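## Notes from the Print Room

Well, friends, the postcard swap at Odthorpe has come and gone for another year, and what a happy, crowded afternoon it was! We had 21 tables (two more than the hall really likes), and the tea urn gave out before three, but everyone was very good about it.

Several of you asked how to show a favorite card without gluing it down, and our advice is the same as ever: keep it out of strong sun, never use tape, and let a clear sheet do the work.
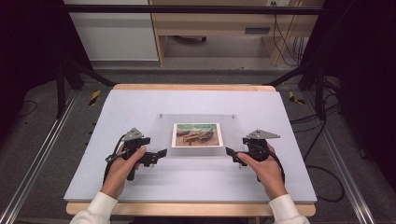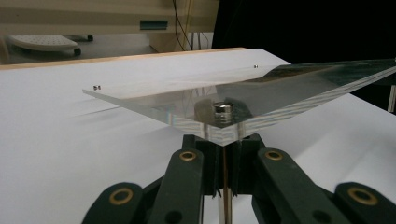
*Clear acrylic with small screws. The painted landscape card is in the first picture.*

The swap brought in $384, every penny of it going toward new shelves for the Lebrun albums, which have been living in boxes far too long. We still have 40 spare sleeves in the large size, so do help yourself next time you stop by.

Our January meeting will be all about seaside views, and if you have any tucked away in a drawer, please bring them along, creased corners and all. The side door will be open from six, and there will be soup.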